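Minutes of the Joint Council on Regional Autonomy, Pronthorpe and Lukthorpe
Held 17/07/2022

**1. Language of notices.** The Council considered the proposal that all public notices be issued in both official languages. The chair, Morenike Babalola, reported that 261 written comments had been received, nearly all from Lukthorpe. The proposal was carried, with two members opposed.
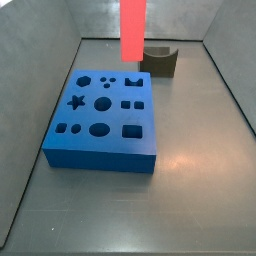
*Blue foam block on the gray floor, red arm to the rear.*

**2. Transfer of powers.** The member for Uvby moved that school funding remain with the federal government until March. The Okonkwo report was received and referred back for revision of section 5.

**3. Next meeting.** To be held in Lukthorpe. The clerk will send notice to members.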